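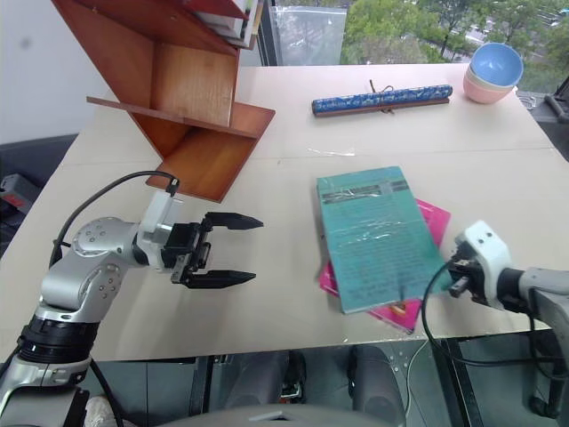 Stop both arms before you reach in, even if only one of them is moving, was Pierina Amato's answer when we asked which rule should come first in this section. It now comes first.

4 Working rules for the two-arm table

This section applies to every session on the Katene table, whether the arms are run by an operator or by a saved program. Read it before your first session and again after any change to the arms, the grippers or the table layout. Installation and wiring are covered in Section 2. Erent controller settings are covered in Section 3.

The rules here are house rules. They are used together with your own site's risk assessment and do not replace it. Where the two differ, follow the stricter one.

4.1 Who may be at the table

One person is the operator. The operator holds the enable switch and is the only person who gives the start command. A second person may set out and clear objects. That person is called the table hand in this guide.

1. Agree who is the operator before power is turned on. Write the name in the session log.
2. If you swap roles, stop both arms first and say so out loud.
3. Visitors stay behind the floor line, 90 cm from the table edge.
4. Tie back long hair. Take off lanyards, loose bracelets and scarves.

CAUTION: The arms may start from rest without a sound. An arm that is standing still with power on is treated as a moving arm.

4.2 Before you turn on power

1. Walk once around the table. Look at the floor on all sides, including under the front edge, and move bags and stray leads out of the way.
2. Check the base clamps by hand. If a clamp turns, tighten it and note this in the log.
3. Follow each arm cable from the base to the wrist. It needs enough slack to reach the far side of the work area, but it must not be able to catch on a finger, a joint or the corner of the table.
4. Look for cable that hangs over the table edge. A hanging loop is allowed if it clears the floor and no one has to step past it.
5. Open and close both grippers by the manual control and check that the finger screws are tight.
6. Press the emergency stop, try to start, and confirm that nothing moves. Release the stop.

Note: Light scratches and worn edges on the fingers are normal and do not need to be reported. Report chips on the gripping face, bent fingers, or any finger that does not meet its partner squarely.

4.3 Setting out objects

Most sessions use ordinary household things such as books, bowls, wrapped goods and small furniture. They behave differently under a gripper, and a layout that is fine for one task can be a problem for the next.

1. Set objects out with both arms parked. Do not hand an object to a gripper.
2. Place the first object where both arms can reach it without crossing.
3. Keep tall objects, such as a small shelf, toward the back or the side. A tilted shelf must be supported so that it stays put when an arm leans on it. If it holds books, push against it lightly with one hand and see whether they slide.
4. Nested bowls count as one object unless the task is to separate them.
5. Rolled items with a tie are set down with the tie where the camera can see it.
6. Stacked books may sit at an angle to each other. Do not square them up between runs if the task sheet asks for an uneven stack.
7. Pick up loose bits of film, tape and string. Clear film is easy to miss on a light tabletop, so check from a low angle as well as from above.

CAUTION: No glass, no blades, no open liquids. Food is allowed on the table only if sealed, and it is not to be eaten afterward.

4.4 Sharing the space between two arms

The Finley planner keeps the arms apart when it is in control. When an operator drives them by hand, the spacing is up to the operator.

1. Name one arm as the lead for each run. The other arm holds still until the lead has finished its move or has a firm hold on the object.
2. Keep the fingers of the waiting arm open and clear of the stack.
3. If both arms must touch the same object, bring in the second one at the slow speed setting.
4. Do not pass one forearm over the other. Back out and come in from another side.
5. Stop the run if a cable is pulled tight or has wrapped around a joint. Do not try to unwind it by driving the arm.

Note: Zdzisław Rutkowska added rule 2 after a waiting gripper closed on the corner of a book that the other arm was lifting. The book was torn and the wrist had to be recalibrated.

4.5 Shiny and film-wrapped items

Plastic film gives two kinds of trouble. It reflects the lamps and the window, and it slides. The following steps apply to any item with a glossy face, a clear wrap or a sealed margin.

1. Check the wrist camera view before the first grasp. If glare covers the part you mean to hold, turn the item or lower the blind. Do not raise the camera gain.
2. Do not rely on printed text to find an item. At close range the lettering on film may be blurred, turned or too low in contrast to read. Use color and outline.
3. Approach at the slow speed setting for the last part of the move.
4. Grip the body of the package. A sealed margin or folded rim can tear, and it may spring back when released.
5. Where two packages lie close together, bring the closed fingers down to the point where they meet and work from there. Watch both packages during the move.

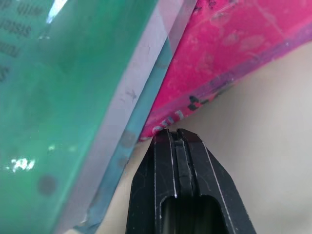
6. Before closing on one package, confirm that no part of the other is between the fingers. Check in the overhead view too, as the wrist view shows very little of the table at this distance.
7. Set the grip force to 17 N or lower. If the item slips, release it, back off and try a different hold. Do not increase the force in the middle of a lift.
8. If the film tears, stop and remove the item. Wipe the fingers with a dry cloth before the next run.

4.6 Stopping and reaching in

Use this order every time, including for a quick fix.

1. The operator releases the enable switch and says "stopped."
2. The table hand waits for the amber lamp on the Erent controller.
3. The table hand says "in," reaches in, and says "out" when both hands are clear.
4. The operator looks at the table, then gives the start command.

If an arm is holding something when it stops, leave it in the gripper until the task hand control is set to manual. Support the object from below with one hand, then open the fingers. Never pull an object out of closed fingers.

CAUTION: The emergency stop cuts drive power. An unsupported arm may sink slightly before the brakes hold. Keep hands out from under it.

4.7 After the session

1. Park both arms and open the grippers.
2. Turn off drive power, then the controller.
3. Clear the table and return objects to the Resen bins. Put damaged ones in the repair bin with a tag.
4. Wipe the tabletop and the finger faces.
5. Fill in the log: operator, table hand, tasks run, stops, and anything that was dropped or damaged.

A stop that was not planned is logged even when nothing was damaged. Use code 59 for contact between the arms and describe the move in your own words. The arms stay off after a code 59 entry until the fingers and both wrists have been checked as in 4.2.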